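What Happens When a Dog Goes to a Kennel?

Your family is going on a trip. The bags are packed, somebody is looking for the car keys, and your dog is running in circles by the front door. But dogs can't always come along! So where do they go?

Lots of them go to a boarding kennel. A kennel is a bit like a sleepover place for pets. People who work there feed the dogs, walk them, clean up after them and keep an eye on them day and night. Some kennels take cats too, and a few take rabbits, guinea pigs and even parrots.

Let's follow a dog through a whole stay, from the first hello to the ride home.

Before the stay

A kennel can't just open the door and let every dog in. First, the grown-ups have to show a paper from the vet. It says which shots the dog has had. Shots (also called vaccines) teach a dog's body how to fight off germs before those germs ever show up. When many dogs share one building, a cough can hop from one to the next very fast, just like a cold in a classroom.

One sickness that kennels watch for is called kennel cough. A dog with kennel cough makes a loud honking noise, a little like a goose! Most dogs get better with rest, but it spreads easily, so many kennels ask for a shot against it well before the visit.

The kennel also asks a lot of questions. What does your dog eat? How much, and when? Is she scared of thunder? Does he like other dogs, or would he sooner play with people? Has she ever climbed a fence? If you know your dog really well, you can help answer these. Kids often know things that parents forget, like which ear is the best one to scratch.

Meet the Florska kennel

The kennel in this story is called Florska, and it sits on the road between Fumville and Starkville. It has room for 12 dogs in the small-dog wing, with a bigger wing next door for the big fellows. Each dog gets a room with a raised bed, a water bowl and a little door that leads outside.

Why is the bed raised? Cool air likes to sit near the floor, and so does dirt. A bed on legs keeps a dog away from both. It's also much easier to mop under!

Every room has a card on the door. The card tells the workers the dog's name, food, medicine and favorite things. A card might say "Biscuit. One scoop, morning and night. Loves tennis balls. Please don't touch her back feet." Anyone who walks by can read it and know how to be kind to Biscuit.

A day at the kennel

Mornings start early, and they start LOUD. One dog hears a food bin open and barks. Then the next dog barks, and the next, until the whole wing is singing for breakfast.

Each dog eats in its own room. Even friendly dogs can get grumpy about sharing food, and some have special meals that would give another dog a tummy ache. Most families bring food from home in a bag with the dog's name on it. A sudden switch to new food can upset a dog's stomach, and going to a new place is enough of a change already.

After breakfast comes yard time. Dogs go out in small groups, and the workers think hard about who plays with whom. They look at size, age and energy. A bouncy puppy and a sleepy old beagle might not have much fun together, but two bouncy puppies will chase each other until their tongues hang out. 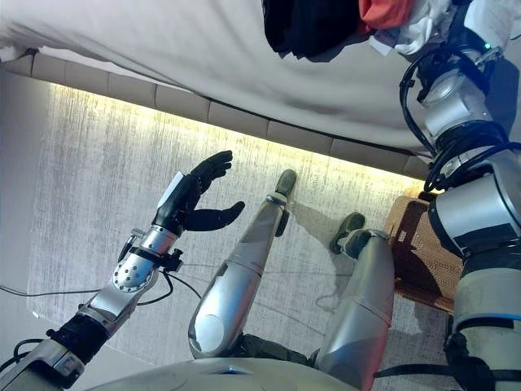

An open robot hand, with five black fingers.

The workers watch the dogs' bodies the whole time. Dogs can't use words, so they talk with their ears, tails, mouths and backs. Do you know any dog talk? Try these!

A dog with its front legs down and its bottom up in the air is saying "Play with me!" This is called a play bow.

A dog with its tail tucked between its legs is saying "I feel worried."

A dog that stands very stiff and stares is saying "Back off, please." That's the moment when a worker steps in and calls the dogs apart.

A wagging tail is trickier than it looks. It can mean happy, but it can also mean excited or nervous. You have to look at the rest of the dog, too.

In the middle of the day the kennel goes quiet. Dogs need a LOT of sleep, and playing with new friends is tiring work. The lights in the wing are turned low, the doors are closed, and soft music plays. At 11 each night the last worker makes one more round and checks every single room.

Do dogs get homesick?

Some do, for a little while. A dog might eat less on the first day, or sit by the door and listen. The workers know this and give a new guest extra time and a calm voice.

Smell helps more than almost anything. A dog's nose is amazing, far better than yours or mine! An old T-shirt that you slept in smells like you, and to your dog that can be very comforting. Pick one you don't mind getting back with holes in it.

A practice visit is a great idea as well. Many dogs come for one afternoon, go home, and come back another time for one night. By the time the long trip comes around, the kennel is a place they know.

When you say goodbye, keep it short and cheerful. Dogs notice how we feel. A long, sad hug can make a dog wonder what is wrong.

What about cats?

Cats board too, but they like things differently. A cat room is kept far from the barking. It has shelves to climb and a box or a cubby to hide in. Hiding makes a cat feel safe, so a good cat worker doesn't pull a cat out to say hello. She sits nearby and waits.

Words to know

Boarding: staying at a place for one or more nights while your family is away.

Vaccine: a medicine, often a shot, that helps a body get ready to fight a germ.

Play bow: front down, bottom up! A dog's way of asking for a game.

Wing: one part of a building, with its own rooms.

Try it at home

Make a door card for your own pet, or for a pet you wish you had. Write down the name, the food, one thing it loves and one thing it doesn't like. Draw a picture in the corner. Then ask a grown-up to keep it with the vet papers, ready for the next trip.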